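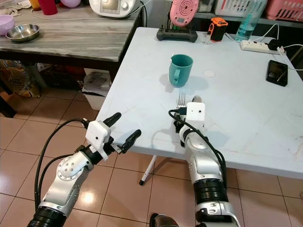 According to Binta Adeleke, the old evening bus left Gornstead so early that she missed the end of every choir practice for two winters, and she is glad that somebody has finally changed the timetable.

Her complaint was one of many received by Toltorlow, the company which operates the buses between Gornstead and Tedard. From next month the last bus will leave Gornstead at 10 in the evening on every weekday. The fare stays the same.

The company asked passengers for their opinion in September. It received 400 answers, most of them on paper forms left with the drivers. The most frequent wish was a later bus home. The second was a shelter at the Tedard stop, where people now wait beside the wall of the old dairy.

"We read all the forms, also the angry ones," said Obinna Iyamu, operations manager of Toltorlow. "Many people work in the shops until closing time and then pay for a taxi. For them a later bus is a real saving."

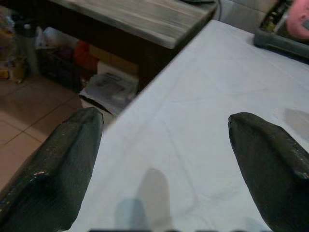 By Nimal Patwary, Toltorlow press office
2024-10-23

The shelter will be built in spring, on the side of the road towards Gornstead. It will have a bench, a light and a printed timetable in large letters. The cost is about 900 pounds for the ground work -- the shelter itself is moved from a stop which is no longer served.

The morning buses do not change. Passengers with a monthly ticket can use the new evening bus without any extra payment, and tickets already bought remain valid. Bicycles are still accepted only outside the school hours.

New timetables can be taken from the drivers or from the ticket office in Gornstead. Questions about the route can be sent to the press office by post or asked at the ticket window.

Comments

Ibrahim Garba
Good news for the late shift. Will it stop at the hospital gate as well, or only at the main road?

Aminu Aliyu
I asked the driver yesterday and he said main road only. It is a long walk in the rain.

Ibrahim Garba
Thank you. Then I will fill in another form.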